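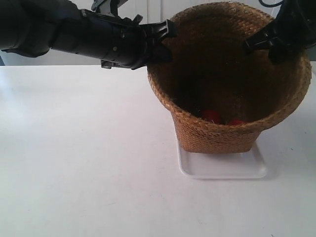 Baskets, baskets and more baskets

I've been promising to put this page up since October, so here we go at last. I have a weakness for woven things (anyone who has been in our hallway will know) and when the craft weekend at Merbridge came round again I went on the Saturday with a fairly strict budget and came home having ignored it. The gallery is mostly about one basket, the tall one, as it's the one everyone asks me about.

It's the bucket shape I fell for. Wide at the top, narrower at the base, so it takes up less floor than you'd think and still swallows a lot. The colour goes from pale tan to a sort of golden brown depending on where the light lands, and I could look at that diagonal braiding all day! The rim is rolled over, which gives you something decent to get hold of.

I'd gone in wanting a flat one for bread. Abugri, the stall by the far door, had those stacked up in every size and I did pick one up twice, but by then my mind was made up. There were over 300 pieces in the hall according to the leaflet and I still walked straight back to this shape.

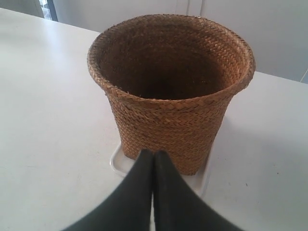 Imre Hegedűs

The braid runs round the body in bands, a herringbone sort of pattern, and it's very dense. There are a few loose wisps along the top edge and little frayed ends here and there. My sister would be at those with the nail scissors. I leave them alone – I like a basket that looks as if it was made out of something that grew.

It's dark inside once you look down past the rim, so small things vanish. Scarves, yes. Keys, absolutely not. The white tray underneath has a raised lip and I think it sets the brown off nicely. I've seen people do the same with a plant pot inside the basket, and if you try that please put a proper saucer in as well, as natural fibre hates sitting in water.

The rim isn't perfectly round and looks a bit flattened on one side. I've had some luck with older baskets by dampening the edge with a cloth, easing it back into shape with my hands and leaving it overnight with a mixing bowl wedged in the top. Keep it off the radiator while it dries or it goes brittle.

For cleaning I use a soft dry brush, the kind sold for mushrooms, and work along the braid instead of across it. Hustico do a nice one with a short handle, though an old pastry brush does just as well.

More to come when I've been over to Trulham, where there's a weaver I want to visit who works mostly in willow. If you have a favourite basket of your own, do tell me about it in the guestbook, especially if you know how to mend a handle!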